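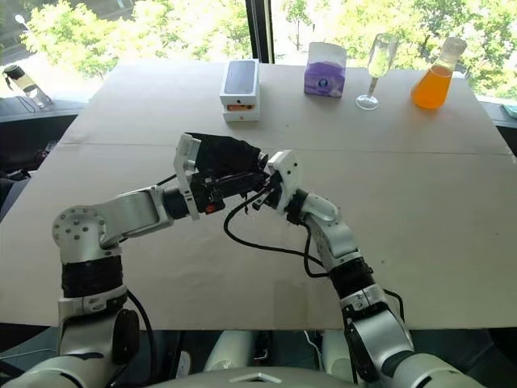 Figure 1. End effectors brought close together over the middle of the table.

2019-07-21
Danylo Hutsuliak, Cormont Summer Robotics Course

Handout 4: Two Arms, One Frame

1. Scope

Handout 3 treated each arm as a separate chain with its own base. This handout covers the transform between the two bases, how we estimate it, and how the error in it shows up at the tips. The programming part uses the Nurano package already installed on the lab machines. Read sections 2 to 4 before the session. Section 5 is the session itself.

2. Notation

L is the base frame of the left arm and R the base frame of the right arm. Left and right are those of the robot. T_LR is the rigid transform that takes a point written in R and gives the same point written in L. It has six unknowns, three for rotation and three for translation. The tool frames are TL and TR. A point p at the tip of the right tool is written p_TR in the tool frame and

p_L = T_LR * F_R(q_R) * p_TR

in the left base frame, where F_R is the forward kinematics of the right arm and q_R its joint vector. F_L and q_L are defined the same way. Angles are in radians everywhere in the code and in degrees in the log viewer. Points have been lost over this every year.

3. Why the nominal value is not used

The drawing gives a value for T_LR. It assumes the shoulders are mounted exactly as drawn. A rotation error of 9 milliradians at the base, at a reach of one meter, moves the tip by 9 mm. The tip error grows in proportion to the distance from the base, so a check made with the arms folded tells you very little. Checks are made with both arms reaching forward and the tips close to each other.

A second error comes from the tool frames. The two end effectors differ in length and shape, and the offset p_TR has to be measured for whatever is mounted at the time. If the tool is changed, the offset is measured again. An offset error is constant in the tool frame. A base error is constant in the base frame. Turning the wrist while holding the tip still separates one from the other, and problem 2 asks you to show this.

4. Estimation

Collect N pairs (q_L, q_R) with the two tips at the same point. For pair i the residual is

r_i = F_L(q_L,i) * p_TL - T_LR * F_R(q_R,i) * p_TR

We minimize the sum of squared norms of r_i over T_LR. With the tool offsets held fixed this has a closed form through the singular value decomposition. Three pairs that do not lie on a line are the minimum. We use 26. The course solver also has an iterative mode that frees the offsets, which needs pairs taken at different wrist angles. It stops after 4000 iterations whether or not it has converged, so read the exit flag.

Spread the pairs over the shared workspace in depth and height as well as side to side. Pairs taken on one plane give a solution that looks good on that plane and drifts away from it. The condition number printed by the solver should be quoted in your report.

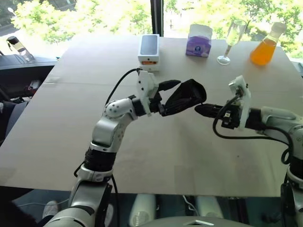 Contact between the tips is where most of the avoidable error enters. Pressing one tool against the other loads the joints, and the encoders on the motor side do not see the deflection. Approach slowly, stop at first touch, back off and approach again from another direction. The shape of the tools also matters. With a black multi-fingered hand on the left arm and a two-finger gripper on the right, the narrow tip of the gripper makes a usable point, while the hand with its fingers partly curled has no single obvious one. Choose a fingertip, write down which, and keep the hand posture fixed for the full set. The cables that loop off the right gripper are part of the setup too: a wrist rotation that pulls a loop tight adds a force that is absent from the model. Watch the slack during the first slow pass and reject any pair where it runs out.

5. Session

5.1 Load the Cellum workspace file and confirm that the joint limits match the printed sheet. Check with the instructor before enabling either arm.

5.2 One student drives, one holds the stop button, one records. The stop button is not put down while the arms are enabled.

5.3 Enter the keep-out region along the far side of the table as a box the full width of the tabletop. Glassware goes behind this boundary. Set the height of the region above the tallest item standing there, the flute and flask included, and drive each arm up to the boundary once at low speed before recording anything.

5.4 Record the pairs. Save after each one. The logger holds its buffer in memory and a protective stop clears it.

5.5 Solve with the offsets fixed, then with the offsets free. Compare the two values of T_LR. A large change in translation with little change in residual usually means too little variation in wrist angle.

5.6 Hold back at least four pairs from the fit and report the residual on those separately. The fitting residual alone is not accepted as a result.

6. Problems

1. Show that two pairs leave one rotation undetermined. State the axis.

2. The tip is held at a fixed point and the wrist is turned through 98 degrees. Write the apparent motion of the tip for (a) a base error and (b) a tool offset error.

3. The right shoulder is tilted by a small angle about the forward axis. Derive the tip error to first order as a function of reach and height.

4. Your solver reports a small residual and a reflection in place of a rotation. Give the cause and the one-line fix.

Reports are due at the Yatsenko room before the next session. Attach the raw log file and the exit flag.

Related handouts
Handout 2: Joint Limits and Homing
Handout 3: Forward Kinematics of a Single Arm
Handout 5: Grasp Frames and Approach Vectors
Lab sheet: Cable Routing at the Wrist
Notes from March: Least Squares Review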